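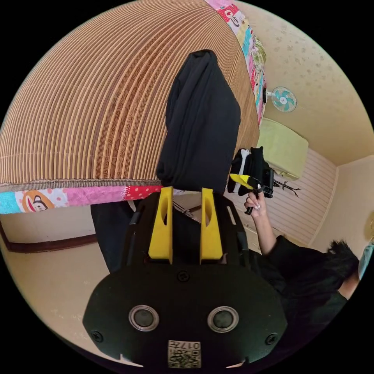
Yellow fingers close together, black cloth on the bed behind them. The second gripper is in the right hand side of the view.

Recording cloth tasks at home with the Giltari hand-held gripper pair

By Arben Stojanovska

I bought the Giltari pair in September, after I returned a cheaper kit which had only one gripper. With one gripper you can record picking and placing, but for cloth you need two hands, and the pair from Giltari is sold for exactly this. In this tutorial I explain how I prepare a session on a bed, how I record it, and which files I keep. At the end I write what I think of the product, so if you only want to know if you should buy it, go to the last part.

I assume you already did the first charge and that you installed the desktop program. The printed guide explains both well.

What you need

- Two Giltari grippers, with yellow fingers mounted
- Two memory cards
- The calibration sheet from the box
- One piece of cloth in a single color. A scarf or a large T-shirt is good for the beginning
- A bed or other soft, wide surface
- Free disk space. My last full session, 58 takes, needed a little more than 45 GB before export

Step 1. Choose the surface

Most people start on a table. I prefer the bed, for two reasons. It is low, so you look down on the cloth and the wide lens also looks down. And when you press the fingers a little too strong, the mattress gives way and the fingers do not bend.

A mat on top of the quilt or blanket helps a lot. The fingers slide on a woven mat and go under the hem of the cloth. On a bare quilt they catch the fabric of the quilt too, and you lift both. The pattern of the mat is also useful. The tracking program looks for small points which it can follow from one moment to the next, and stripes and a patchwork quilt give it plenty of them. On a plain white sheet I lost tracking in almost every take.

If your mat is striped, put a dark cloth on it. If it is dark, take a light cloth. The person who will look at your takes later should see the border of the cloth without effort.

Step 2. Check the fingers

Close the trigger slowly and look at the fingers from above. They must be parallel when they come near each other, with the same height at the tips. If one finger is higher, loosen its bracket, push it down and tighten again. Do not use much force. I stripped one screw on the first evening and had to wait for a replacement.

Clean the fingers with a slightly damp cloth and let them dry. Skin oil makes them slippery, and thin fabric will escape from them.

Do not cover the square code label at the bottom of the housing. My fingers came very close to it when I held the gripper in the wrong way, and then the program could not read which gripper was which. Write down the number on each label and decide now which one is left and which one is right. Keep it like this for all sessions.

Step 3. Calibrate

Put the calibration sheet flat in the middle of the mat. Start the left gripper, hold it above the sheet and move it in a slow circle, then in a slow figure eight. Repeat with the right one. After this, hold both grippers so that each can see the other, and open and close the triggers three times. The program uses this moment to match the two clocks.

In the first week I skipped the last part many times, and all these takes had to be aligned by hand. It is very boring work.

Step 4. Record a take

Lay the cloth so that one part hangs over the edge of the bed. I like this starting position more than a cloth which is completely flat, as the hanging part is easy to take with one finger behind and one in front.

1. Stand close to the bed, with your feet a little apart.
2. Start both grippers and wait for the second beep.
3. Bring one gripper to the edge of the cloth and keep the other one raised and still.
4. Close the first gripper. Count to two in your head.
5. Bring the second gripper to the other corner and close it.
6. Lift, carry the cloth to the middle of the mat, and fold it once.
7. Open both grippers, move them back, and wait two seconds before you stop.

Move at the speed of a person who is a little tired. When I move at my normal speed the view becomes blurred. It is also normal that the wide lens makes straight things look curved near the borders, and you do not need to correct this before export.

If a cord or strap hangs near the fingers, look where it goes before you close them.

Step 5. Name and export

After every ten takes, connect both grippers and copy the files. I name the folder by surface, cloth and number, like bed_scarf_04. In the export window choose "paired" and leave the other settings. The export is slow on an old laptop. I start it on Sunday evening and look at it the next morning.

Delete failed takes only after export. The program keeps a list of both sides, and if you delete one side early it will complain.

Is it worth the money?

I paid 1,205 dollars for the pair. The Posmont set costs 2,750 and has better triggers, and I tried the single one from Ermont too, but it is heavy after half an hour. Support from Giltari answered me in two days about the screw.

What I do not like: the trigger has a sharp edge inside, the guide has no chapter about cloth, and the case is too small when the fingers are mounted. There is a softer handle cover from Bjarnason which should fit. I ordered it and will add a note when I have used it.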